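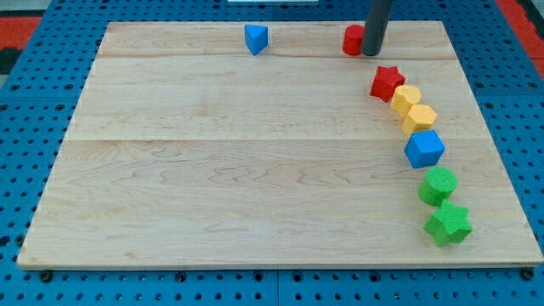 Ewan Ellery prétendait que la neige tiendrait jusqu'au matin, et qu'il fallait être idiot pour en douter quand on habitait au col de Fosier depuis l'enfance.

Par Fletcher McPhee
Septembre
Temps de lecture : 4 min

L'idiot, c'était moi. J'avais dit, en reposant mon verre, que ça sentait plutôt la pluie, et tout le café Brando s'était retourné comme si j'avais insulté une grand-mère. Il était quatre heures de l'après-midi, il faisait déjà un jour de cave, et la radio annonçait vingt centimètres au-dessus de Lorkmont avec un ton de faire-part.

Il faut que je vous explique un peu. À Fosier, on ne parle pas du temps pour meubler, on en parle comme ailleurs on parle d'argent ou de divorce. Chacun a sa méthode. La patronne regarde la fumée de la scierie. Le facteur se fie à son genou gauche (le droit, paraît-il, ne vaut rien en dessous de zéro). Et Ewan, lui, tient des carnets. Il note la neige depuis l'hiver où son père est parti, et il vous sort ça de mémoire, l'année où la route a fermé onze jours, l'année où le car de Lorkmont a dormi en travers du pont avec ses passagers dedans.

Moi, je n'avais pas de méthode. J'étais remonté au village après l'enterrement de ma tante, pour vider la maison et repartir, et j'y étais encore. Je disais pluie parce que j'avais envie que ce soit de la pluie. Avec la pluie, je pouvais redescendre le soir même, rendre les clés au notaire et reprendre ma petite vie de la plaine, où la météo sert à choisir ses chaussures.

– Tu paries ? a dit Ewan.

Je n'aime pas parier. J'ai dit oui quand même.

L'enjeu, c'était la luge de ma tante. Une Caldeira, une vraie, avec les patins cintrés et le siège en lanières, qu'il lorgnait depuis qu'il avait l'âge de tomber dessus. Si la neige tenait jusqu'au matin, elle était à lui. Si elle tournait en pluie, il me conduisait en bas avec son camion et tous mes cartons, gratuitement, et sans me raconter l'hiver des onze jours. J'ai insisté sur ce dernier point !

Les premiers flocons sont arrivés vers cinq heures. Des gros, mous, qui fondaient en touchant le capot des voitures, et j'ai fait le malin un bon moment devant la vitre. À six heures ils ne fondaient plus. À sept heures on ne voyait plus la borne du col, celle qui porte l'altitude en chiffres blancs, 1071, et que les touristes prennent en photo l'été en tirant la langue. La patronne a baissé la radio et elle a mis la soupe à chauffer sans demander qui restait. On restait tous.

C'est bizarre, une salle de café quand la route vient de fermer. Il y a d'abord un silence, chacun fait ses comptes, le chat, le poêle, la belle-mère. Puis quelqu'un rit et ça part. Le facteur a chanté. Deux représentants en chaudières, coincés là avec leurs mallettes, ont perdu aux cartes contre une gamine qui trichait très ouvertement. Et moi, j'avais beau surveiller le thermomètre de la porte, je m'amusais, ce qui m'agaçait beaucoup.

Vers onze heures, Ewan est venu s'asseoir à côté de moi avec son carnet. Pas pour fanfaronner, je le croyais, et puis non. Il l'a ouvert à une page de vieux hiver et il a posé le doigt sur une ligne. De son écriture de gosse, il avait marqué l'épaisseur de neige, le vent, et dessous : « luge avec Fletcher, il a pleuré mais il est remonté. »

J'avais complètement oublié. La pente derrière chez ma tante, la haie du bas, le sang dans la moufle. Je me souvenais de la haie, d'accord, mais dans mon souvenir j'étais seul.

– Tu étais derrière, a dit Ewan. C'est moi qui freinais. Enfin, je devais freiner.

On a calculé, je crois, qu'on avait descendu environ 600 mètres ce jour-là sans toucher un frein. Il affirmait que c'était davantage. On s'est disputés là-dessus jusqu'à ce que la patronne éteigne la moitié des lampes.

J'ai dormi sur la banquette, sous un manteau qui sentait le chien. Et dans la nuit, j'ai entendu un bruit que je n'ai pas reconnu tout de suite. Un tapotement, d'abord sur le rebord, puis partout. Je me suis levé en chaussettes. Il pleuvait. Une pluie fine, serrée, bien décidée, qui creusait des petits trous dans le blanc du parking.

J'avais gagné. J'aurais dû être content, non ? J'ai regardé le camion d'Ewan, le toit encore chargé, et l'eau qui commençait à glisser le long du pare-brise. Il dormait dans le fauteuil du fond, la bouche ouverte, son carnet sur le ventre.

Je ne l'ai pas réveillé. Je me suis recouché, et pour la première fois depuis l'enterrement je n'ai pas fait la liste des cartons dans ma tête.

Au matin, la pluie avait cessé et il regelait. Il restait une croûte grise, affreuse, à peine de quoi blanchir le talus. Ewan l'a examinée longuement depuis le seuil, les mains dans les poches – un médecin devant une radio.

– Elle a tenu, j'ai dit.

Il m'a regardé. Il a regardé les gouttières, qui pendaient de glace toute neuve et qui racontaient très bien la nuit à qui savait lire, et lui, évidemment, savait.

– Tu trouves ?

– Il y en a encore. Donc elle a tenu. La luge est dans la remise, mais je te préviens, il manque une lanière.

Il a sorti son crayon. Il a écrit un bon moment, en cachant la page avec son bras comme à l'école, puis il m'a demandé si le café était chaud et si j'étais pressé de descendre. J'ai dit que le café, oui.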